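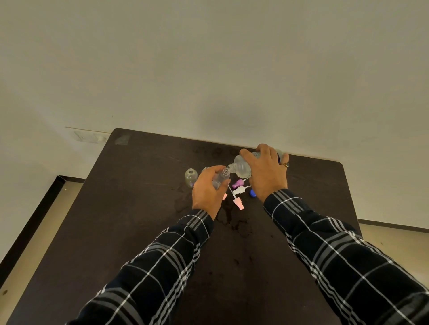

How to Mix a Room Spray for Musty Closets

My hall closet smelled like an old tent all winter, and I finally got tired of it. You don't need anything fancy to fix this.

1. Empty the closet and wipe the shelves with white vinegar and water. Leave the door open overnight. Spray on top of a musty smell and you just get lemony must!

2. Put 3 ounces of plain vodka in a measuring cup and stir in 14 drops of lemon or cedar oil. I used Kavau cedar (it's strong, so go easy the first time).
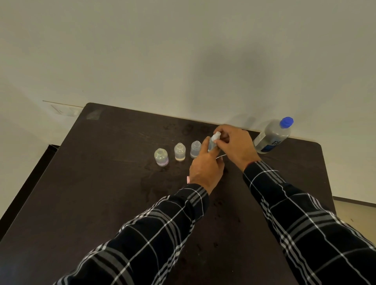
3. Add 3 ounces of distilled water, stir again and pour it into small spray bottles. Cap them tight. Mine go in the door pocket of the car, and I've had one leak on the owner's manual — never again.

4. Label each one with the oil and the month. Masking tape is fine. 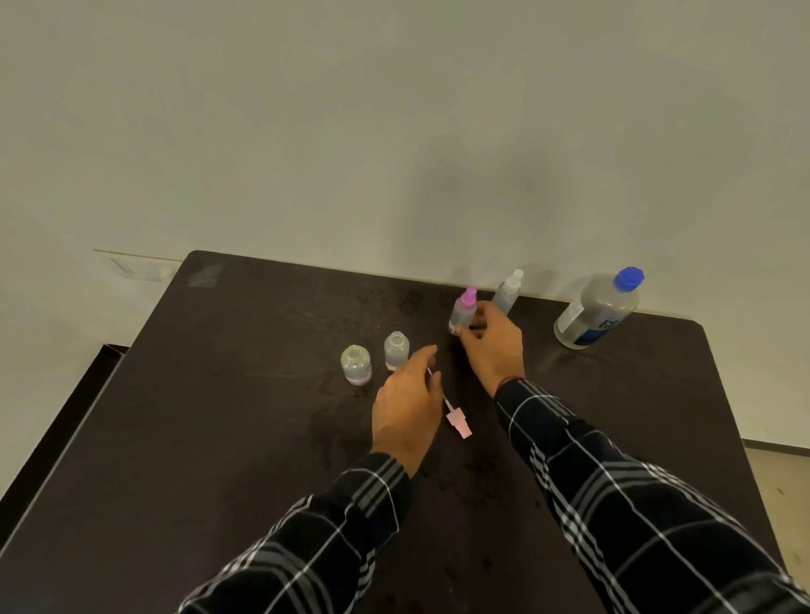

5. Shake, then mist the air and the back wall. Keep it off silk and leather, and away from pets and open flames. I do it every 7 days or whenever I remember.

Print this page | E-mail to a friend

Comments

Zhiqiang Fu: Can I use rubbing alcohol? Vodka feels like a waste.

Grunen: I tried cedar and clove, way too much clove. Six drops next time.

Related
Getting Smoke Smell Out of Curtains
Sorting a Linen Closet in January
Drying Out Wet Boots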